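Ticket: Dish basket leaves a puddle, plates tip over
Product: Flisness dish basket, white, long version
Bought from: Praritz online shop
Status: Open, waiting on customer, reopened, solved (kind of)

First message

Hi Praritz folks! I bought the Flisness dish basket from you in March and I've been going back and forth on whether to write in, and my sister-in-law finally told me to stop complaining at dinner and send a message, so this is me sending a message.

Two problems. The first is water. I wash up after supper, put everything in the basket, and by morning there's a puddle on the table underneath it. It isn't a disaster, but it's enough that if I leave the mail there the mail gets wet. The second is plates. I have the Pola dinner plates (the cream ones, also from you, a set of 6) and they won't stand up. They lean, then they slide, then one goes over and takes the rest with it. I haven't broken one yet but I did chip a mug.

My kitchen is tiny, so the basket lives on the white table by the wall instead of next to the sink. I don't have a counter to speak of. I'm mentioning it now so I don't get told to put it on the draining board, which I would love to own.

Is there supposed to be a tray with it? There was no tray in my box. Thanks!

Update, same evening

Got your reply, wow, that was quick. You asked me to check a few things, so I'm writing them down as I go or I'll forget.

Tray: you say the long version ships without one and the tray is sold separately. OK. I went back and read the order confirmation and it does say that, in the line under the price that I didn't read. My fault.

Is the basket warped: I emptied it, dried it, and pressed on each corner with one finger. One end does rock a tiny bit. Then I turned it end for end and pressed again, and the rocking stayed at the same end of the table. So I guess it's the table! I folded a piece of cardboard under one table leg and now nothing rocks, including my coffee, which is a nice bonus.

Are the slots blocked: no. I held it up to the window and light came through everywhere.

Update, Wednesday

The plate and the basket are next to each other on the white table. One Pola plate is out on the table, and several other dishes are standing in the near end of the basket.

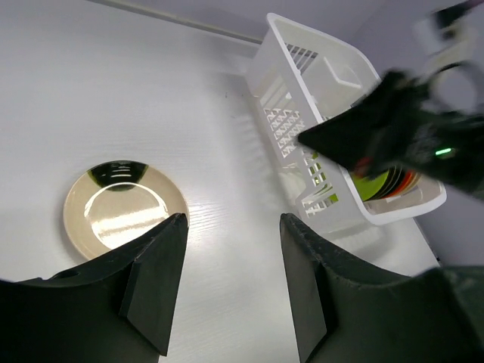
So, the plates. I'd been loading them across the middle of the basket, because that's what I did with my old wire rack, and my old wire rack had prongs. The Flisness doesn't hold plates that way, at least mine doesn't for me. Lying next to each other like that, you get the round plate with its thin tan edge and then the long side of the basket, with the vertical slots toward the back and the crisscross part in the middle. I'd been expecting the crisscross to grip the plate edge somehow, and it never did. So I tried leaning one plate against the long side, nearly upright, and it stayed. I added a second behind it, and that stayed too. With the third one things got slippery again.

What helped more was putting something heavy in first. I have a stoneware bowl from Iglesias, the pottery place by the bus station, and it weighs a ton. Bowl at one end, upside down, first plate leaned against the bowl, the others leaned against that one. Four plates stood up overnight! I was so pleased I left them there until lunch just to look at them.

Now the water. I did a test because I was curious (and because it was raining and I had nothing on). I poured a cup of water over one plate in the basket and watched where it went. It all came out on the side nearest the wall. Then I did it again with the cardboard taken out from under the table leg, and it came out there faster. I'm now fairly sure my table has always sloped toward the wall and I just never put anything wet on it before.

What I've done for the moment is fold a dish towel in thirds and lay it under the basket. By morning the towel is soaked and the table is dry. I have 7 dish towels so I can keep this up for a week between washes, but I'd like a better answer if there is one.

Questions for you:

Does the separate tray have a lip on all four sides? The page shows it from the top only and I can't tell.

Will it fit the long version? There's one review that says it sticks out at the end and one that says it fits fine, and I think they might have different baskets.

Is it OK to put the basket itself in a dishwasher? I don't have one but my neighbor does and she offered.

Update, next morning

Thank you for the answers. For anyone else reading this thread: yes, lip all the way around. Yes, it fits the long one, and the review that says otherwise is for the older short tray. And no to the dishwasher, hand wash only, warm water and an old toothbrush for the openings. I did the toothbrush thing last night and it took me almost 60 minutes, mostly because I got into it. There was more tea in those corners than I'd like to admit.

I've ordered the tray. I had 1,640 points on my account from the plates and the curtains, so it came out free apart from the shipping, and I'm happy with that.

Last update from me

Tray is here! It went under the basket with a bit of room to spare. I left the cardboard where it was, ran the cup of water test again, and everything stayed in the tray. Nothing on the table in the morning, mail totally dry.

Plates are still a bit fussy. If I'm in a hurry and throw them in any old way they go over, and I don't think the tray was ever going to change that. The heavy bowl first, then plates leaning, works nearly every time. Mugs go upside down at the other end, and forks and spoons I just dry by hand because they're small and I'm standing there anyway.

You can close this one. One suggestion for the product page, if you're taking them: please put "tray not included" somewhere near the top, in letters a tired person can read. And if you ever bring out a plate holder that clips onto the rim of the long basket, send me an email, I'd buy it the same day.

Status changed by customer: solved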